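How a Police Report Becomes a Court Case

When someone breaks the law, the police do not decide the punishment. Their job is to find out what happened and to pass what they learn to other people. This page follows one case from the first phone call to the end of the trial. The case took place in the town of Wudonholm, and it began with a stolen bicycle trailer.

The report

A crime usually enters the system as a report. A report can be made by the person who was harmed, by a witness, or by an officer who saw something on patrol. In Wudonholm the call came from a delivery shop called Favside. The owner said that a trailer was missing from the yard behind the shop.

The person who answers the phone is called a dispatcher. The dispatcher writes down the place, the time and the type of problem, and gives the report a number. This one was number 154 for the month of April. From then on, every note and photograph in the case carried the same number. If a paper has no number, it can end up with the wrong case.

The investigation

An officer went to the yard and wrote down what the owner said. This is called a statement. The owner read the statement and signed it. Signing means "these are my words and they are true."

The officer also collected evidence. Evidence is anything that helps to show what happened. It can be an object, a recording, a document or something a person says. A cut padlock was lying near the gate. The officer put it in a paper bag, sealed the bag, and wrote the date and a name on the seal.

Each time the bag moved to a new place, someone signed for it. The list of signatures is called the chain of custody. It shows the court where the padlock was at all times. If there is a gap in the list, a lawyer may ask whether the padlock was changed or swapped – and the judge may decide not to let it be used.

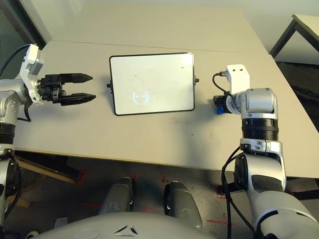
Evidence that is stored on a computer follows the same rules. The shop had a recording from the yard. The police made an exact copy and worked only with the copy. The original was locked away.

The arrest

Police officers cannot arrest a person just because they have a feeling. They need a good reason, based on facts, to believe that the person committed a crime. The legal name for this is probable cause. In some cases a judge must look at the facts first and sign a paper called a warrant.

A man was arrested 11 days after the report. A neighbor had seen him trying to sell a trailer with the name Gisard painted on one side, and the owner of Favside had given that name in the statement.

A person who is arrested is called a suspect. A suspect has rights. Two of them are the right to stay silent and the right to talk to a lawyer. A suspect who cannot pay for a lawyer can be given one by the court. Children who are arrested have these rights too, and their cases are often heard in a separate juvenile court.

The charge

An arrest is not the same as a charge. A charge is a formal paper that says which law the person is believed to have broken. In most serious cases it is written by a lawyer called a prosecutor, who works for the government. The prosecutor reads the police file and decides whether the evidence is strong enough.

The value of the stolen thing can matter. The trailer was worth 880 dollars. In many places, stealing something above a certain value is a more serious crime than stealing something below it. The exact amount is set by local law and differs from place to place.

Once there is a charge, the suspect is called the defendant.

The trial

At a trial, the prosecutor must prove the charge. The defendant does not have to prove anything. The law treats every defendant as innocent until the court decides otherwise, and this rule is called the presumption of innocence.

The jury in this case had six people. Some juries have more – the number depends on the court and on the crime. The jury heard the owner, the neighbor and the officer. The defendant's lawyer was allowed to ask each of them questions. Then the jury left the room to talk in private, and came back with its decision, called a verdict. The verdict was guilty.

The judge then chose the sentence. The man had to pay for the damaged lock and do unpaid work for the town. The trailer went back to its owner.

Words to know

Dispatcher: a person who answers emergency calls and sends help.
Evidence: anything that helps to show what happened.
Warrant: a paper signed by a judge that allows an arrest or a search.
Defendant: a person who has been charged with a crime.
Verdict: the decision at the end of a trial.

Text by Syahrul Sinaga. Last checked 27 August 2023.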